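Ticket: Movar cell 2, bag closing
Opened by: Yulan Xu, kitting
Status: open, monitoring

Problem
Arm lets go of the zip-top bags partway through closing. Started in March, right after we switched to the Cleren bags. Worst on the toy fruit sets. The cell stops, the light goes amber, and whoever is on kitting walks over and closes the bag by hand.

Tried so far
Wiped the fingers. No change.
Reloaded the closing routine from the Finex backup. No change.
Lowered the start of the pinch by 5 mm. Big change! Drops went from 8 a shift to 2.

Notes from the floor
I love where this is heading. Before the arm, two of us pressed zippers shut all day and my thumbs were done by lunch. Now I check sets, fix the odd jam and teach the cell new bags – and I was the one who found the pinch height, which felt great. The night crew wants to learn teaching too, so please add them to the logins.

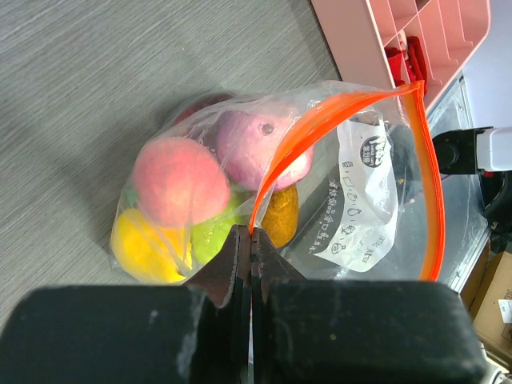 The grip has to start right at the end of the zipper. Any higher and it only gets film, and film slips. Soft fruit sets also need the contents pushed away from the mouth first, so I added that to the work card.

Next
Run 1,000 bags at the new height before we touch speed. Ask Song if the same offset can go on cell 5.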